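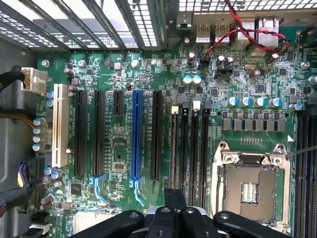

Seit Dezember hängt bei uns im Kinderzimmer die Messlatte von Brimora, und weil mich schon ein paar von euch danach gefragt haben, kommt endlich mein Bericht. Ich hatte ewig nach etwas gesucht, das man mit Namen bestellen kann und das nicht nach zwei Jahren peinlich wird (Feen mit Glitzer, ihr wisst schon). Bei Brimora gibt es zum Glück auch ruhigere Motive. Wir haben den Waldfuchs genommen, den Namen in Dunkelgrün, und ich finde ihn immer noch richtig hübsch!

Bezahlt habe ich 449 Kronen, Versand ging extra. Die Lieferung hat 12 Tage gedauert, das war knapp vor dem Geburtstag, aber gut. Die Latte kommt in zwei Teilen, die man an der Wand zusammensetzt. Die Fuge sieht man, wenn man davorsteht, von der Tür aus nicht mehr. Schrauben und Dübel sind dabei, nur die Dübel waren für unsere Altbauwand ein Witz – die habe ich gleich gegen eigene getauscht.

Mit Bleistift schreibt es sich prima auf der matten Fläche, und man kann auch wieder radieren. Filzstift dagegen bleibt. Fragt nicht. Die Skala fängt bei 700 Millimetern an, also muss man sie in der richtigen Höhe aufhängen und vorher wirklich nachmessen. Ich hatte sie erst drei Zentimeter zu hoch, und mein Sohn war kurz sehr stolz.

Zum Vergleich: Meine Schwester hat die aus Stoff von Koso. Die ist günstiger und lässt sich zusammenrollen, wenn man umzieht, aber bei ihr wellt sich unten der Rand und der Name war nur aufgebügelt. Da gefällt mir unsere besser.

Einen Stern ziehe ich für die Dübel und den Bestellvorgang ab. Die Vorschau zeigt Umlaute falsch an, gedruckt wurden sie dann aber richtig. Als Nächstes hätte ich gern die passenden Kleiderhaken, die waren allerdings zuletzt ausverkauft.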